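Reseña: juego de almohadillas Sanano para pinzas manuales de dos dedos
Publicado el 16/9/22

Llevamos desde julio con las almohadillas de recambio de Sanano montadas en nuestras pinzas manuales, y ya toca decir si valen lo que cuestan. El juego trae cinco pares, un adhesivo de doble cara ya recortado y una hoja de montaje. Pagamos 560 pesos por juego en Drultgate, sin envío.

Montaje

Cambiar un par lleva poco rato si la pieza vieja sale entera. Hay que quitar el dedo, levantar la goma con una espátula de plástico, limpiar con alcohol y esperar a que seque. El adhesivo agarra enseguida, así que conviene presentar la almohadilla en seco antes de retirar el papel. La primera nos quedó torcida y hubo que tirarla. El recorte es bueno - no tuvimos que repasar ningún borde con cúter.

La hoja de montaje es lo peor del producto. Los dibujos son pequeños y no indica en qué sentido va la textura. Escribimos al proveedor y nos contestaron que da igual.

Agarre 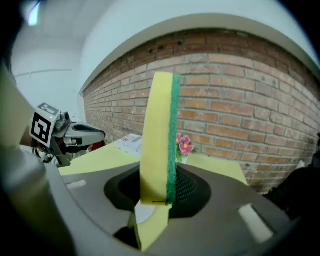
Para probar el agarre usamos siempre objetos blandos, que son los que más problemas nos daban con las gomas anteriores de Yoshida. Con piezas rígidas casi cualquier superficie sirve. La esponja de fregar, amarilla con su estropajo verde, es buena prueba porque tiene dos caras muy distintas, y sujeta de canto por la base deja ver enseguida si la pinza la tuerce. La malla negra de puntos finos que asoma en la abertura, al lado de la esponja, es el tipo de superficie que hay que mirar después de cada tanda, por si ha cogido pelusa o restos de espuma.

Mantenimiento

Las limpiamos al terminar la jornada con un paño apenas húmedo. Nada de disolvente fuerte, que ablanda el adhesivo. El fabricante da una vida de 2000 cierres. En nuestro registro, el primer par llegó a 677 antes de que se levantara una esquina; lo volvimos a pegar con adhesivo de Grudham y sigue en uso. Los demás no han dado guerra.

Después de cada cambio repetimos la misma rutina: comprobar que el dedo recorre todo su camino, que los tornillos de la articulación están apretados y que el cubo de marcadores no se ha movido. Si el cubo gira un poco, hay que calibrar otra vez. También miramos que el LED verde del cubo esté encendido antes de empezar.

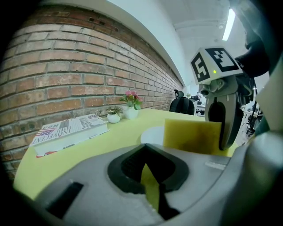

Lo bueno y lo malo

A favor: recorte preciso, agarre parejo en objetos blandos, precio razonable.
En contra: instrucciones pobres y un adhesivo que cede por las esquinas. Tampoco venden pares sueltos.

Compraremos otro juego, aunque con el adhesivo de Grudham aparte. Para quien solo maneje piezas duras, las gomas de Yoshida siguen siendo suficientes.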